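Re: [darley-users] Planner refuses grasps that are obviously fine

On a gray afternoon in January, Despina Husar wrote:

> I have the Zamfir planner running against the Darley kitchen set and it
> rejects nearly every grasp on the countertop. The log says "goal state in
> collision" and then gives up, sometimes in under a second. If I load the
> same object alone on a bare plane it plans first try. I have raised the
> sampling budget to 500 and all that did was make it fail more slowly.
> Is the goal checker broken, or am I holding it wrong?
>
> Also, does anybody know what "padding_mode: legacy" does? The docs say
> "see legacy docs."

Hi Despina,

Both, I'm afraid. The goal checker is doing what it was told, and what it was told is silly.

When Darley spawns a scene it hands the planner one collision shape per object. If the asset came with a convex decomposition, you get that. If it didn't, you get a single convex hull, and the importer mentions this at debug level, where it will be read by people who already know. A hull around a mug fills in the handle and the inside. A hull around anything with limbs turns it into a tent. Then the planner adds its padding on top, and in legacy mode (since you asked) the padding gets applied twice - once by the scene bridge and once by the checker. The default is 2 cm, so you are asking the fingers to stay 4 cm clear of everything, including the hull of the thing standing next to the thing you want. On a bare plane you'd never notice.

The sampling budget won't help, as you found. It only governs how hard the planner looks for a path. If all the goal poses are thrown out beforehand, the 500 samples are spent looking for a way to nowhere.

What I would do, in this order:

Set padding_mode to "bridge_only" in the scene file. The one in the planner config is read and then overwritten. Yes, there is a ticket.

Drop the padding to 5 mm for props and leave the counter and walls alone. It takes a per-group value, in meters, and will accept 5 without a murmur if you forget that. I have planned in a kitchen where every prop had a force field five meters wide. The planner was very polite about it.

Turn on draw_collision and look at what the planner believes in. I put this off for most of a week once and would like that week back.

Rerun the importer with decompose set to 16 pieces for anything that isn't basically a box or a can. More than that and the checker slows down enough that you'll be writing to us about that instead.

If you still get "goal state in collision" after all this, send me the output of the contact dump with names turned on. The usual culprit is the object colliding with its own support, because the spawn height is off by a hair and the prop sits slightly inside the counter. Derine fixes that by letting everything settle for a moment of simulated time before planning starts. Darley has the same switch, and it is off by default for reasons that predate me.

One more thing, as someone will bring it up: Feveck does not have this problem. Feveck ignores collisions between the gripper and anything tagged as a prop, so it plans beautifully and then sweeps the counter clear like a cat. I wouldn't take its success rate as evidence of much.

As for which objects to fix first, I go by how far an asset is from its own hull and how many neighbors it has. I attach the island layout I use for testing the checker. Start with the green-and-gold warrior in the middle of the counter: one arm up, legs in a stride, so a single hull claims a good deal of air that belongs to no one, and the elephant is right behind it. The mug by the bread is next, if you want grasps on the handle. The purple bottle can wait, as it is close enough to its own hull that two pieces would be generous. I'd leave the bread for last, and in its bag, and plan around it as one big lump until the rest behaves.
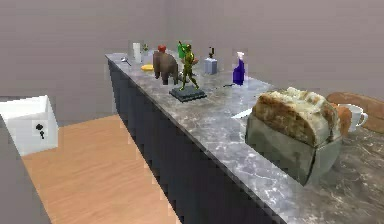
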